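Nasura Garment Terms

Version 2, released Jan 4, 2021
Maintainer: Siamak Mirzaei, Stikside

Summary

Nasura is a plain-text vocabulary of English terms for clothing parts, closures and construction details. It holds 1,910 entries. It was compiled for catalog search and for translators who work on product listings. The data contains text only.

Files

terms.tsv: one entry per line, UTF-8, tab separated
variants.tsv: spelling and regional variants, keyed to terms.tsv
CHANGES.txt: edits since version 1

Fields in terms.tsv

id: integer, stable across versions
term: lowercase, singular unless the term has no singular (trousers, overalls)
part: one of body, sleeve, neck, closure, edge, pocket, trim
definition: one sentence, 30 words maximum
source: oyelaran, eto or staff
status: current, dated or disputed

Sources

The Oyelaran list supplied the base vocabulary. It was typed from tailoring course notes and leans toward formal wear. The Eto list added 602 entries on sportswear and outerwear. Staff entries fill gaps found while testing search queries. Where two sources disagreed, the narrower definition was kept and the other was moved to the notes column of variants.tsv.
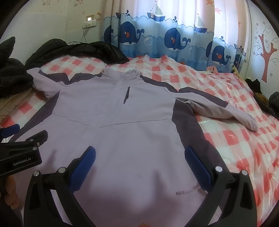

Terms are assigned to a part by position on the garment as worn. Function is ignored, with the exception of closures. A term that can apply to two parts gets two ids. Color terms are out of scope, but the layout terms used with color are included. On a lavender-grey jacket with dark purple-grey panels at the shoulders and sleeves, "contrast panel" is recorded once under body and once under sleeve, "stand-up collar" falls under neck, and "placket" falls under closure. "Cuff" is listed under edge, which differs from version 1, where it was under sleeve.

Known problems

"Yoke" and "shoulder panel" overlap. Both are marked disputed.
British and American senses of "vest" and "jumper" share an id in variants.tsv. They should be split.
Footwear terms were removed in November and a few cross-references to them remain.
Definitions of knit edges are weak. The sources say little about them.

Loading

Read the file with quoting turned off. Several definitions contain a double quote as an inch mark, and default CSV settings will merge lines. The header row is included. Empty fields are empty strings.

Changes from version 1

Added the status field. Rewrote 700 definitions to fit the word limit. Ids of deleted entries are not reused.

Corrections should give the id, the current text and the proposed text, one correction per message.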